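Air Traffic Services: Organisation and Duties
Handout 4 — Area Control
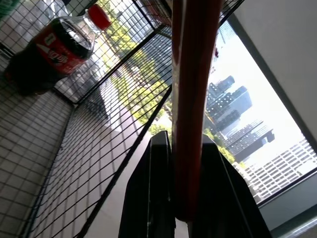
Photo: Osamu Mizuno

An area control centre provides services to aircraft in the en-route phase of flight. The centre at Karmont divides its airspace into sectors, each staffed by a planning controller and an executive controller. Sectors may be combined at night, when up to 200 movements are handled.

Transfer of control to Semordale takes place at the agreed boundary point — never earlier without coordination by telephone.

Students should know the three stages of transfer: notification, coordination and acceptance.

Reading before the seminar: Abugri, Notes on Sector Planning, chapter 3.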